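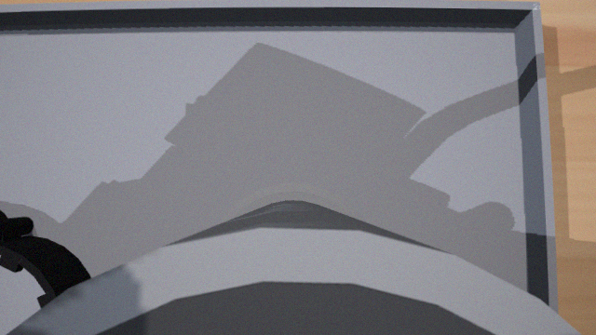 Irnotley Nursery Textiles List

A product list of bedding, blankets, curtains and soft storage for babies' rooms. It was put together from the catalogs of small textile makers and is meant for shops that want one common format for their stock pages.

Contents

The list has 3000 rows, one per item and color. Items come from three ranges:

Cidosano - crib sheets, quilts and sleeping bags, mostly cotton
Bratu - muslin squares, swaddles and bibs
Morkurberg - curtains, cushions, toy bags and changing mat covers

Of the full list, 2000 rows have complete measurements. The rest have a size label only (small, crib, toddler) as printed in the catalog.

Columns

item_id: short code, unique within a range but not across ranges. Join on range plus item_id.
range: one of the three names above.
type: sheet, quilt, sleeping bag, curtain and so on. Lower case, singular.
color_name: the maker's own name for the color. These are not standardized, so "oat" and "oatmeal" are both in there.
pattern: plain, stripe, dot, floral, animal or other.
fabric: main fabric first. Linings are listed after a semicolon.
width_in, length_in: inches, blank when unknown.
wash: the care text as written by the maker.
matches: item codes the maker suggests pairing with this one.

Known problems

91 rows in the Morkurberg range have curtain widths given per pair instead of per panel. They are marked "pair" in the notes column and have not been converted.

Sleeping bag warmth ratings were left out. The makers used different scales and we could not line them up.

The matches column only works in one direction. If a quilt lists a cushion, the cushion may not list the quilt.

Discontinued colors are still present - filter on status if you only want current stock.

Files

items.csv - the main list
patterns.csv - 200 pattern names with their groups
changes.txt - edits since the first release in October

Prices are not included. Corrections are welcome, one row per line, with the range and item code at the start.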